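4. How clothes leave the basket

By far the most rewarding part of the Tiltcombe study was the part we had expected to be dull. We had planned to write at length about folding, and folding does get its own section below. But the few seconds before folding, when a piece of cloth comes up and over the rim of a laundry basket, turned out to hold so much variety that we went back through all the material and gave it a section of its own.

4.1 The first lift

Our 18 households were asked to sort a load of clean laundry wherever they usually did it, and in whatever order they liked. Across the 234 sorting sessions we kept, the first item lifted was nearly always a large one. People reached for the sheet, the robe or the thick sweatshirt and left the small pieces for later. When we asked about this, many were surprised that it could be done any other way. One participant from the Unaswood group told us she "clears the roof first," and we liked the phrase so much that we have used it in our notes ever since.

A large piece on top of a load is rarely a simple thing to take out. It has usually been dropped in as a bundle, so its corners are somewhere inside, and the part that shows is a random patch from the middle. A person who wants a corner has to go looking for one. A person who doesn't mind simply takes hold of the patch and lifts, and the rest of the cloth finds its own way out. We call the first of these an edge lift and the second a middle lift.

4.2 What a middle lift does to cloth

Middle lifts are a pleasure to study! The pinched place becomes a kind of knot, with creases running into it from several sides, and everything else about the shape follows from that small cluster. Thin cotton makes many sharp creases close together. Thick, soft fabrics make only a few, and they tend to swell into wide rounded bulges between one fold and the next (Figure 6, first panel). The shadows are deepest right at the pinch and fade quickly as the cloth opens out, a handy feature when one is trying to judge by eye where a piece is being held.

Gülizar Karabulut, who coded most of the lifts by hand, noticed that plush fabrics also hide their own layers. A single fold and a double fold can look much the same from close up, and it takes a second view from farther away to tell them apart. For this reason we never coded the number of layers from a close view alone.

4.3 The rim, and the height of the basket

The second event worth attention is the crossing of the rim. A long piece is seldom clear of the basket all at once. Part of it hangs outside while another part still trails toward whatever is left inside, and for a moment the two colors of cloth sit side by side (Figure 6, second panel). Smaller items underneath are sometimes dragged up with it – socks above all – and we counted 69 sessions in which at least one came out this way and landed on the floor.

Height matters here more than we had guessed. Some households put the basket straight on the floor, while others raised it on a stool, a box or a wooden crate. Raising it by even a modest amount changes where the long piece hangs. Instead of pooling beside the basket, it drapes down the side and stays in reach. Baskets with pierced plastic walls bring in one more small effect, in that buttons and drawstrings can catch in the holes. Selim Ertürk's earlier notes from the Cosgrove homes mention the same thing, and it was lovely to find it again with different baskets and different people.

Carpet was the most common floor covering in our set, and we have a soft spot for it. Dropped laundry stays where it lands, and a striped carpet gives the coder a ready set of lines to judge distance by.
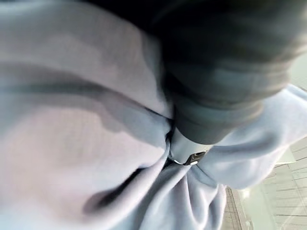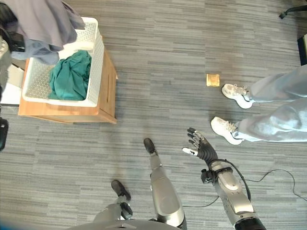
Figure 6. Lavender and gray-lavender fabric at the basket stage: gathered folds at close range (first panel); fabric draped over the basket rim, with a teal cloth inside (second panel).

Perihan Tuncer
Lead author, Household Textiles Group, Gotis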